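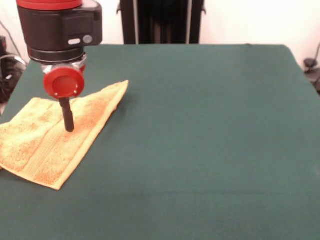
Fold to the Border, Not to the Edge

Most folding instructions for towels begin with the edges. Bring this edge to that edge, align the corners, press, repeat. I followed that method for 13 years in a linen room and I now think it is wrong for any towel with a woven border, and most bath and hand towels have one. The fold should be set from the border. The edges can fall where they fall.

The argument depends on how terry cloth is made. A towel is two fabrics sharing one set of threads. The body carries loops, and the loops give it thickness and spring. The border is woven flat, with fine parallel ribs and no pile. In the wash these two areas behave differently. The flat strip usually shrinks across its width more than the looped area does, so the towel draws in at the border and flares on either side of it. After enough cycles the cloth is no longer a rectangle. Anyone who aligns the outer corners of such a towel is aligning the least reliable points on it.

The pale yellow towel with the orange-brown flecks is a fair case. The border runs diagonally, from the lower middle toward the upper right, and the folded corner on that side stands slightly off the table cloth. A raised corner is a small thing on one towel. In a stack it adds up, and a stack of raised corners leans.

At Drutcombe, where I ran the linen room until May, the shelves were 3 towels deep and the stacks leaned toward the door. The usual remedy was to press harder. Pressing does very little to terry. The loops compress under the hand and come back when the hand is removed, and a fold held down by force at one point will lift at another. Weight works over hours, which a folding table does not have.

The method I argue for has few steps. Lay the towel flat with the border nearest you. Smooth outward along the border only, until the ribs run straight. Make the first fold lengthwise, laying one end of the border exactly over the other end. Leave the far corners alone. Make the second fold across, so that the border lies parallel to the new folded edge. If the towel is going on an open shelf, make a third fold and turn the folded edge outward. The far corners may disagree by the width of a finger. They are inside the fold by then, and the disagreement costs nothing.

Seon-mi Tak, who took over the room after me, objects that this is slower. She is correct for the first week. The smoothing step takes time, and people trained on corners keep reaching for corners. Her second objection is better: a mixed load contains towels with no border at all, and two methods on one table produce two sizes of stack. My answer is to sort before folding. Plain towels can go corner to corner as before, on their own shelf – they distort more evenly and the old method suits them.

There is also the question of the table. I favor a cloth over the surface, and I favor a dark one. Terry slides on a bare laminate top, and a towel that slides while it is being smoothed has to be smoothed again. A cloth holds the underside still. Dark green is as good as any color. Against it a pale hem can be read from standing height, and a lifted corner shows its shadow. White cloth under white towels hides every fault until the stack is built.

I accept that there is a limit to all this. A towel whose border has drawn in badly cannot be folded flat by any sequence, and it should be moved to cleaning use. Plultden, the contract laundry we used, returned 1,256 pieces in my last full count, and the badly drawn ones were easy to find because they would not lie straight along the ribs. Under the corner method they had gone back on the shelf for years, with the fault tucked neatly out of view. I consider that the strongest point in favor of the border. It makes the fold an inspection.

Manufacturers could remove the problem by weaving the border from yarn that shrinks at the same rate as the ground. The towels we bought under the Nogueira name came close. They cost more, and an order of 500 is not approved on the strength of a straighter shelf. Until it is, the adjustment has to be made by hand, at the table, starting from the strip with the ribs.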